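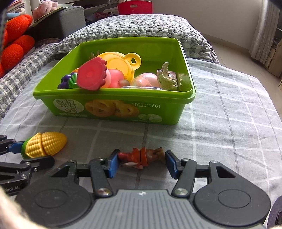
# Mobile coverage along the Veltisstead valley road

Project report by Nandini Bangera and Yiğit Tokgöz, 16 May 2026

When we chose this topic back in September, we both thought it would be a fairly quick job (drive up the valley, look at the bars on our phones, write it down!). It grew a good deal after that, and we are very grateful to our tutor, Perihan Bayram, for letting it grow.

## What we wanted to find out

Padano is the only network with a mast of its own in the upper valley. Gruvel customers depend on a roaming agreement, and people in the village had told us that calls often dropped near the bridge at Vik. We wanted to see whether the two networks really differed, and where.

## How we measured

We picked 14 stopping places between Veltisstead and Vik and took readings at each with two identical handsets, one on each network. Every reading was a signal strength figure, a short test call and a small download. After throwing out the ones where we had muddled the SIM cards, we were left with 101 readings.

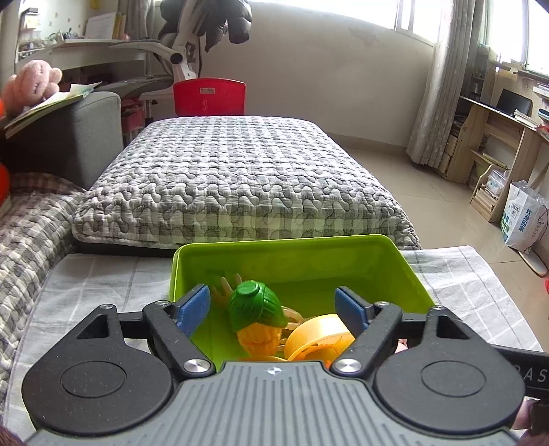 *Lime-green plastic box, with the blue finger pads open in front of it.*

## Results

Padano gave a usable call at all the stops. Gruvel managed 11, and the three failures were next to one another, on the stretch just before the bridge. Downloads were slower on Gruvel nearly everywhere, though Yiğit would like it noted that the car park at Vik was a happy exception.

## What we would change

We only measured in daylight and in dry weather, and we'd love to go back on a wet evening. Remzi Sezer kindly lent us his car and his patience, and Cengiz Kırmızıgül checked our tables. The full readings are in Appendix 2.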